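Biltstead Plugin Metadata Set

Data card and README, release 2
Last revised 18/06/2018
Maintained by Ruba Nimri and Pichit Duangkaew

Summary

Biltstead is a table of metadata for content management system plugins. Each row is one plugin at one released version. The set was put together to test tools that warn a site owner before an update breaks something: a changed settings key, a dropped hook, a higher minimum language version. It holds metadata only. No plugin source code is included, and none can be rebuilt from the fields given.

The release has 743 rows covering 631 plugins. Most plugins appear once. The rest appear at two or more versions so that changes between releases can be compared.

Contents of the archive

plugins.csv — the main table, one row per plugin version
hooks.csv — hook names registered by each version, keyed to the main table
settings.csv — option names written to the site database on activation
changes.csv — differences between versions of the same plugin
LICENSE.txt
README.txt — this file

All files are UTF-8 with Unix line endings. Fields are separated by commas and quoted only when the value contains a comma or a quote mark. Empty means unknown. A zero means zero. Release 1 mixed these up in the dependency columns, and any script written against it should be checked before use.

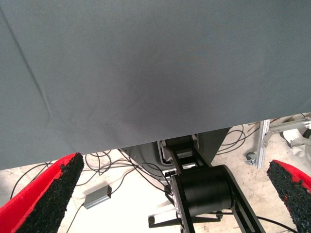

Fields in plugins.csv

The main table has 9 columns.

row_id: integer, unique, stable between releases
slug: lower-case short name of the plugin
version: version string as published, not normalized
min_core: lowest core version declared by the author
min_lang: lowest language version declared by the author
deps_declared: number of other plugins named as required
deps_found: number of other plugins called at load time
writes_options: yes, no, or empty
category: one value from the list below

Version strings are left as the authors wrote them. A few use a leading "v", and several use dates. Sorting on this column as text will give wrong results. The Irkutent loader does the conversion and puts the result in a separate column, which is the recommended way to order rows.

When deps_declared and deps_found differ, neither has been corrected. The gap between them is one of the things the set was made to measure.

Categories

Allowed values are forms, gallery, cache, search, menu, backup, login, feed, and other. A plugin gets one category even when it does several jobs. The rule was to take the first function named in the author's own short description. Plugins with no short description went to "other", so that group is mixed and should not be treated as a class of its own in training.

How the rows were collected

Plugins were installed one at a time on a clean local site, activated, and deactivated. The Bondarchuk logger recorded hook registrations and database writes between the two steps. The database was then restored from a snapshot before the next install. Plugins that asked for an account or a paid key during activation were skipped and are not in the table.

Collection began in January on a single machine. Two changes were made to the logger while it was in use. The first added support for hooks registered inside anonymous functions. The second fixed a fault that cut option names at the first period. Rows gathered before either change were collected again, and the earlier values were thrown out.
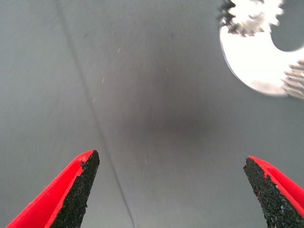 Declared values (min_core and min_lang) come from the header block of each plugin's main file. They were copied by script and then read through by Ruba Nimri. Categories were assigned by Pichit Duangkaew. There was no second labeler for categories, so no agreement score is given.

Loading the data

The files open in any spreadsheet program, but spreadsheets tend to turn version strings such as 1.10 into numbers. Set the version, min_core and min_lang columns to text on import.

With Irkutent installed, run:

irkutent load ./biltstead --release 2

The command checks that every key in hooks.csv, settings.csv and changes.csv has a match in the main table, then writes a local SQLite file. Pass --strict to stop at the first bad key. Without it, bad keys are listed at the end and left out of the output.

Splits

No train and test split is shipped. If you make one, split by slug and keep all versions of a plugin on the same side. Splitting by row puts near-copies on both sides and the scores will look better than they should.

Known problems

Hooks that are registered only when an admin page is opened are missing. The logger did not visit admin pages.

Option names that include a site-specific prefix were saved with the prefix of the collection site. The Inine cleanup script, kept in the loader package, strips it. Run it once — a second run will remove the first part of some valid names.

Cache plugins are under-reported in settings.csv. Many of them write to files on disk, and file writes were not logged.

Suggested uses

Checking update warning tools. Studying how declared requirements compare with what a plugin calls at load time. Teaching material on plugin structure.

The set should not be used to rank plugins by quality or safety. It says nothing about either. A plugin that writes many options may be well made, and one that writes none may not be.

License and contact

The tables are released under CC BY 4.0. Plugin names remain the property of their authors. An author who wants a row removed can send the slug and row_id to Ruba Nimri, and the row will be dropped from the next release. Its row_id will not be used again.

Reports of wrong values should give the row_id, the column, the expected value, and where that value comes from. Questions on the loader or the cleanup script go to Pichit Duangkaew.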